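About Us

Hi, I'm Vaida Priedītis, and I run Villik, a small soap and skincare school with a shop attached (or a shop with a school attached, depending on the season and on how many people want to learn to pour a candle before the holidays). If you've landed here you probably bought a bar from us at a market, or your sister gave you a class voucher, or you typed "why is my lotion separating" into a search bar at midnight. All good reasons. Come in.

How it started

I used to work in the office at Plusitz, a company that made packaging. Jars, caps, pumps, tubes, that kind of thing. I liked the people and I did not like the office. What I did like was the sample closet, because I could take home the odd sizes and fill them with whatever I was cooking up in my kitchen. My first hand cream was so greasy that I couldn't turn a doorknob for an hour. My second one grew something in the lid. The third one was fine, and my aunt asked for more, and then her whole choir did.

I took a proper formulation course after that, in the evenings, and then another one, and in September of the year after that I gave notice and rented the ground floor of the old Stankevičius building. It went up in 1835 and was a feed store for most of its life, so the floor slopes toward the street and you should set your bag down flat or it will roll. The Stankevičius family still owns it and they have been very patient about the smell of peppermint coming up the stairs.

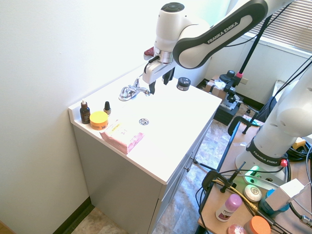

The first class I ever taught had two students, and one of them was my neighbor, who came to be nice. I talked too fast and forgot to hand out the aprons. She still got a decent batch of oatmeal soap out of it, though, and she has been back for every new class we've added, so I guess I didn't scare her off.

What we teach

Cold process soap is the big one. It runs a full morning, you make a loaf, and you come back for it when it has cured. Please do come back for it! We have a shelf in the back room with loaves on it that I'm starting to feel responsible for.

Then there's the lotions and creams class, which is my favorite to teach. It's closer to cooking than people expect. You heat your oils, you heat your water, you bring them together and you stir longer than you want to. We spend a good chunk of time on preservatives, and yes, I will make you use one. People write to me fairly often asking for a recipe without, and my answer is to make a balm, which has no water in it, and enjoy that.

We also do a short evening class on reading labels. No making, just tea and everybody's half-used products dumped out on a table. Bring the weird ones. You'll learn what the order of the ingredients means, what that little open jar symbol with the number is for, and which things in your bathroom you could stand to throw out. Mine was the worst of anyone's the first time I ran it, and I do this for a living.

Classes are capped at eight people. I tried ten once and we ran out of elbow room and patience at the same moment.

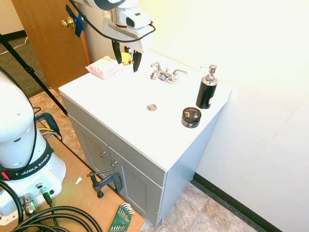 The shop is the front room. We sell the soaps and creams we make here, plus the stuff you'd need to make your own: oils, butters, lye (behind the counter, just ask), molds, thermometers, empty bottles. The soap bars cure for 40 days before they go on the shelf. You can do it in less and plenty of good soapers do, but I like how hard they get, and they last longer by the sink.

Refills are welcome. Bring back any Villik bottle, rinsed out, and we'll fill it for less. If the pump is clogged, soak it in warm water overnight and it'll usually come right. If it doesn't, I've got a drawer of spares.

Who does what

I teach, I make, I answer the email (slowly, sorry). My cousin does the books and drives the van to markets, and he's the one who'll talk you into a third bar. In the fall we bring on a couple of students from the college to wrap and label, and they're much neater at it than I am. Our website and the booking page are looked after by Clulteck, so if the calendar does something strange, tell me and I'll pass it along.

A few things people ask

Can kids come? From 12 up for melt-and-pour, with a grown-up. Cold process is adults only.

Do you do private groups? Yes, in the evenings mostly. Write early for November and December.

Is there parking? On the street, free after 6 p.m. The number 72 bus stops across from us, next to the bakery.

Can I just drop in and smell things? Please do. The door sticks, so give it a shove.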